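The Clean Desk Has a Lot to Answer For

Every August somebody sends me the same article about clearing your work surface. This year it was Hye-jin Gil, who had just spent 91 dollars on a desk course from an outfit called Kurer and wanted company. The promise is that a bare table gives you a bare mind, and a bare mind gets things done. I have my doubts.

I did try it. For 9 days I put everything in a drawer before I quit for the evening, and every morning I took it all out again. The tabletop looked great at 7 a.m. By lunch it looked like a place where a person was working, and I felt guilty about that, which I never used to.

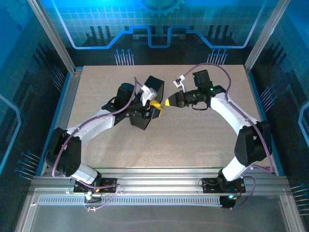
Dong-hyun Kwon, who runs the bench room at Groncombe, has a rule I like better. Whatever gets used every day is bolted down or stays put, cables included, and the open part in the middle is for the job you're doing. He doesn't care if visitors think it looks busy. He does care if someone coils up a cable that was routed where it was for a reason (he once lost most of a morning to that).

The course people would call his bench clutter. They'd probably sell him a tray for it. Hunora has one for 50 dollars, and as far as I can tell it's a tray.

I'm not defending old coffee cups or the pile of mail I haven't opened since spring. Throw those out. But a surface with tools on it is doing its job, and I'd like to see some evidence before I hide mine in a drawer again. Hye-jin says I should give it a full month. I told her to ask me when she's finished hers.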